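I went to the Cladotum open day in June mostly because a friend had a spare pass and the parking was free. I've been to a few of these. You get a lanyard and a coffee, somebody says "the factory of tomorrow" into a headset microphone, and then a robot moves a box.

To be fair to Cladotum, they skipped the box. The demo was called Rewi and the job was sorting stamped metal parts out of a bin and laying them out for assembly. That's real work. I spent a good part of my twenties doing something close to it at a bracket shop, and I still have a scar on my thumb from a burr, so I was ready to be picky.

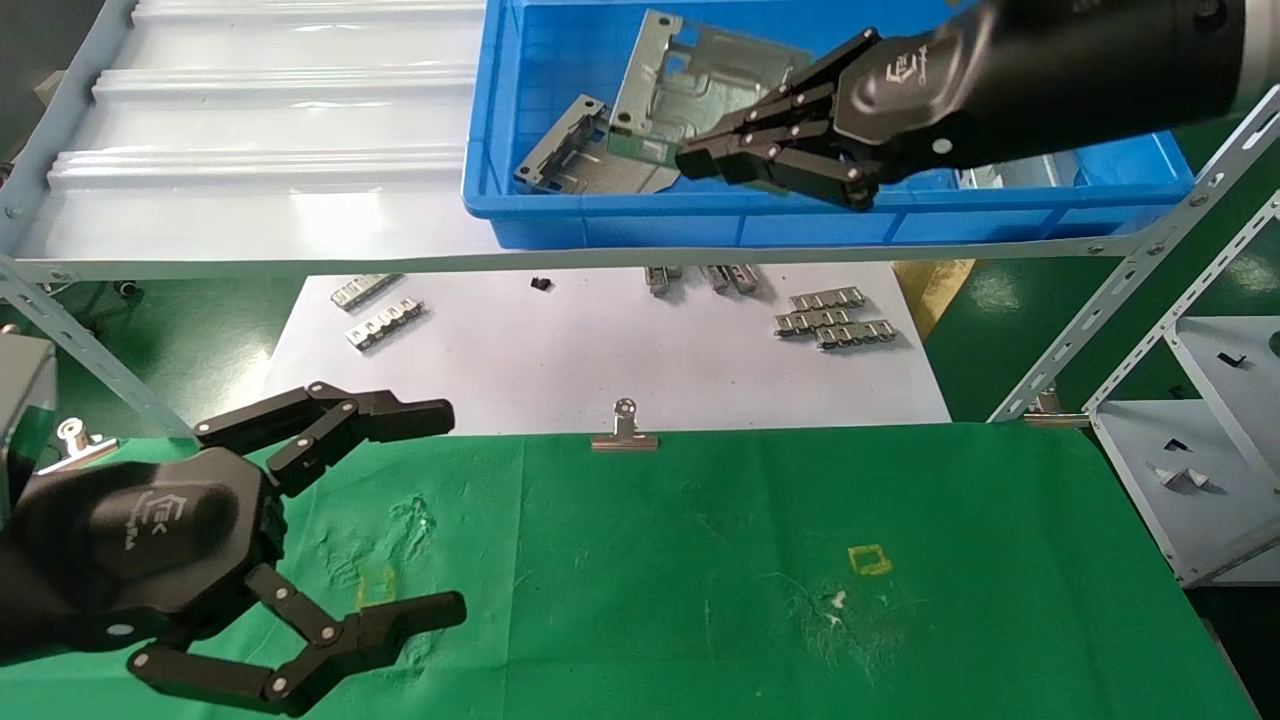 *Hand in the bin. The big gray sheet-metal part is the one I wanted to see it lift.*

I'll say this much: they picked an honest bin. Parts leaning on other parts, bent tabs, slots, edges that catch. Anyone who has pulled brackets out of a tub knows that they hook together and you end up with two when you wanted one. A person shakes them apart without thinking. I asked how Rewi deals with that and was told it's "handled at the policy level." I wrote that down and I still don't know what it means.

The handout had a figure of 400 parts an hour. I asked if that was measured at this table or worked out on paper, and got "projected." At the shop, 700 was a normal hour for small stuff, and you were allowed to talk while you did it. I also asked what the hands cost and was told pricing would be shared with partners. I'm not a partner.

The green cloth on the tables bothered me too. It makes everything easy to look at, and no shop I worked in had any. Ours had oil, and a bench light that buzzed. Put the same bin under that light and invite me back.

There was more than one kind of gripper on show, some with many jointed fingers and a plainer one with two. My money is on the plain one. For flat stock you need a pinch and a wrist, and every extra joint is one more thing to wear out at 2 a.m.

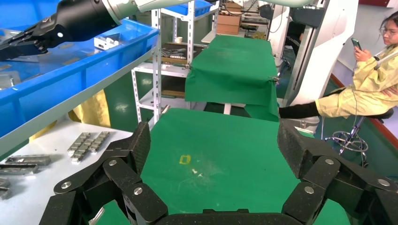

## What would change my mind

Let me bring the parts. I have a coffee can with 126 mixed brackets in the garage, some of them bent, and I'd happily drive it over. Run it for a full shift with the door open so people can walk in whenever they like, and put the misses up on a board next to the picks.

Bratov did something like that at their own open day. Their machine was slow and it dropped things, and I came away trusting them more.

The coffee at Cladotum was good, and the tour ended 10 minutes early. I kept the lanyard.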